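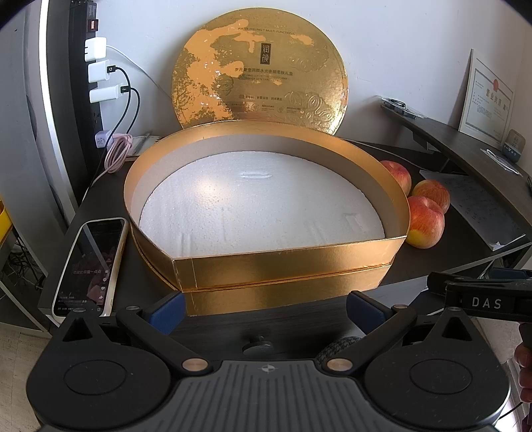 Gift box, lid propped against the wall, fingertips at the front of the base. Apples to the right.

6 Sep 2019

Box day at the desk by the power strip. I'm writing this up while it's fresh, and I'll probably ramble, so feel free to skip to the settings if that's all you came for.

The object is the round gold skincare gift box, the one with WATER FEELING on the lid. I have grown very fond of it as a training object! It is round nearly all the way and then goes flat along the front, which gives the policy a real choice to make about where to put the fingers, and the gold wall is shiny enough that the depth estimate gets confused in all the ways we need it to get confused. The old Plisau set was nothing but matte cartons, and we saw in June what the model did with the first glossy thing it met (it drove straight past the edge and kept going, bless it).

Plan for this batch was four start layouts, same desk, same box, lid standing up behind. I kept the apples next to the box in the layouts I set up first. I like them there because they make the right-hand approach tight, and a person solves that so naturally -- you just roll your wrist a little and come in at an angle -- that it would be a shame not to have it in the data. Please don't tidy them away if you take over this station.

Two grippers, one per hand. I'm still clumsy with the second one, and I'd ask whoever reviews the clips to be patient with the early episodes. My habit is to get the left hand set first and then bring the right one in, and I worry the model will learn that order as if it mattered. Next session I'll swap it on purpose.

Episode length is capped at 30 seconds. Flosus trims the idle ends by itself now, so there's no need to hurry off the start pose. Give it a calm second before you move.
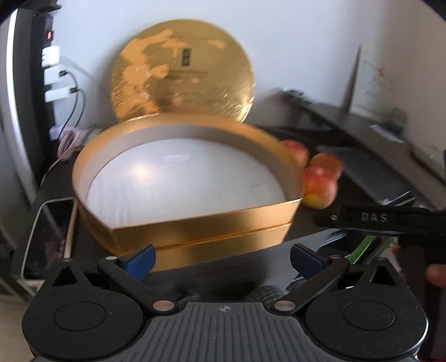

Fingers wide, box between and beyond them. Some blur on the box in this one.

On the blur: I went back and forth over whether to drop clips like this, and I've decided to keep them. The box is still easy to find, and so are the finger pads, and the robot's own camera is going to see plenty of smear once it's moving at any decent speed. What I would drop is a whole episode where the box is smeared from start to finish. The Keskinen filter scores each clip and I've left its threshold where it was, although I have a feeling it's a touch strict on shiny things. If somebody has time to compare its rejects by hand against a matte object, I'd love to see that.

Running total for the gold box is 375 episodes, and 763 for the containers set overall. Uploaded to Rostbridge under the containers folder, with the layout number in the notes field. I forgot the notes field for the first few and went back and filled it in, so if a timestamp there looks later than the clip, it's only me catching up.

Still to do:
Swap the hand order.
A layout with the lid lying flat on the desk, gold side up.
Wipe the finger pads before starting, and again halfway. Prints on the gold show up more than I'd like.
Ask about a second box with a different finish, maybe a tin.

My wrists are tired and I'm going to stop there. Gripper batteries are on charge for the next person.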